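Skastness Guest Room Set-Up Guide
Section 4: Bedside area and trash bin

Use this section after the bed is made and before the floor is vacuumed. It covers the nightstand, the telephone and the small black bin kept by the bed.

Before you start

You will need one damp cloth for the bin, a second clean cloth for the nightstand and telephone, a bin liner, and a spray bottle of Grarker surface cleaner mixed at 50 ml to the liter. Keep the two cloths apart at all times.

4.1 Cleaning the bin

1. Slide the bin out from under the nightstand and remove the used liner. Tie it before it goes on the cart.
2. Check the bottom for anything that has slipped past the liner. Guest property goes in a bag marked with the room number.
3. Spray the cloth, then tip the bin on its side so you can reach all the way around.
4. Hold it steady with one hand and wipe the outside with the other, working from the top edge down.

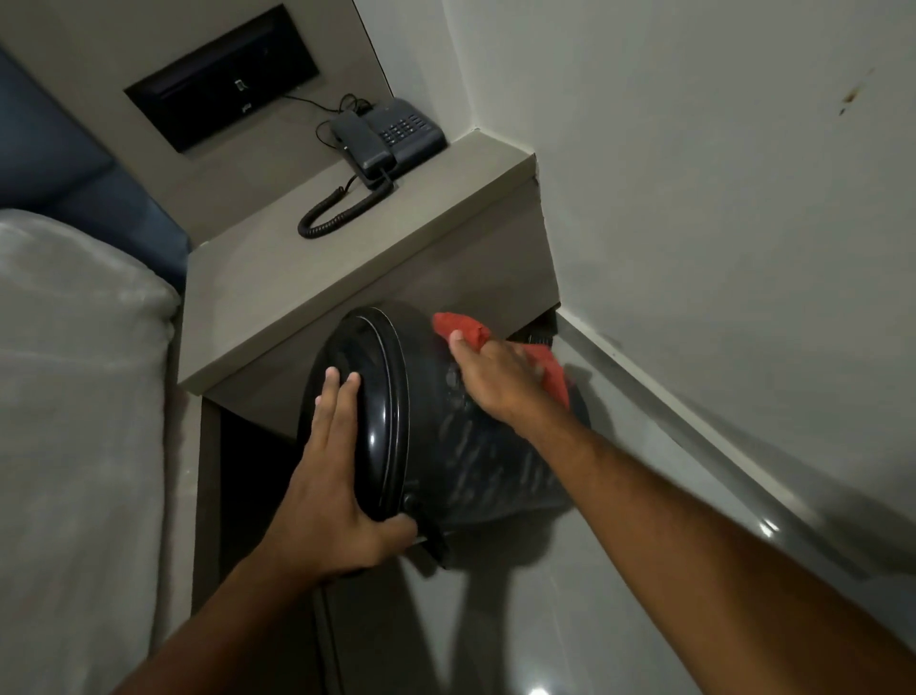

5. Turn the bin a little at a time until you have been all the way around. Fingerprints and drips collect near the top, so go over that part twice.
6. Wipe the inside and the base. Leave the bin to air for 4 minutes before fitting a new liner.

CAUTION: Do not use scouring pads or powder. They leave scratches on black plastic that will not come out.

NOTE: For sticky marks, lay the damp cloth over the spot and wait - do not scrape.

We use cookies to improve your visit. Accept | Manage settings

4.2 Rims and handles

7. Run the cloth along the rim and under any handle or mount. Dust packs into small slots, and a soft brush may be needed.

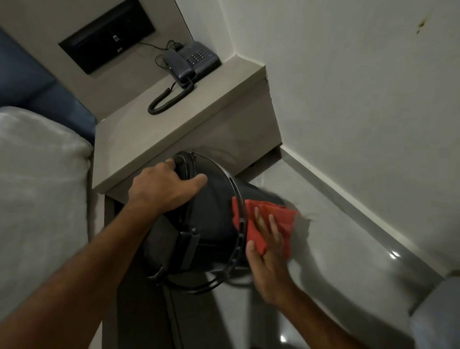

Wiping the side with the bucket tipped over, next to the nightstand.

8. Put the bin back under the nightstand, clear of the bedding.

4.3 Nightstand and telephone

9. Change to the clean cloth. Lift the telephone, wipe under it and set it back near the wall.
10. Wipe the handset and keypad with the cloth only. Never spray the telephone directly.
11. Lay the coiled cord on top of the nightstand so it does not hang over the front edge.
12. Lift the handset and listen for a dial tone. Report a dead line to the Kaewsai desk.

Replace bins that are cracked or will not stand level. Spares are in the Plulater storeroom, shelf 65.

Shares: 300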